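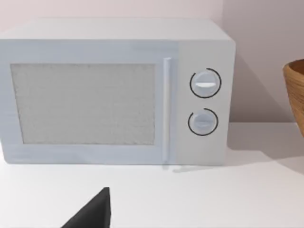 3.2 Catch sampling

Anglers were interviewed at the Dutcombe and Tarley boat ramps during the run-off, when falling water draws baitfish off the flood plain and into the main channel. Interviews began at first light and ended when the last trailer left. Each crew gave its hours fished, the lures or bait used and the number of fish kept and released. Trips shorter than 2 hours were left out.

Fish were measured to the nearest centimeter on a wet board – total length only – and returned at the ramp if the angler agreed. Water clarity was read with a disk at 12 fixed points between Tarley and the mouth of Bilero Creek. Olvera read the disk on every visit, so differences between observers do not arise. Five of the points could not be reached by boat late in the season and were dropped from the analysis.

Figure 4. Simulated countertop with a woven bowl at the back and a black gripper at the left.
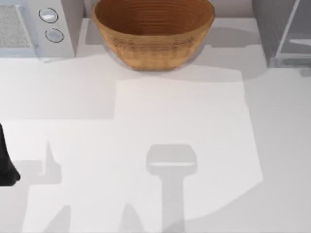 3.3 Catch rates

Catch rate was taken as fish landed per angler hour. Crews with more than 30 hours in a month were treated as a separate group.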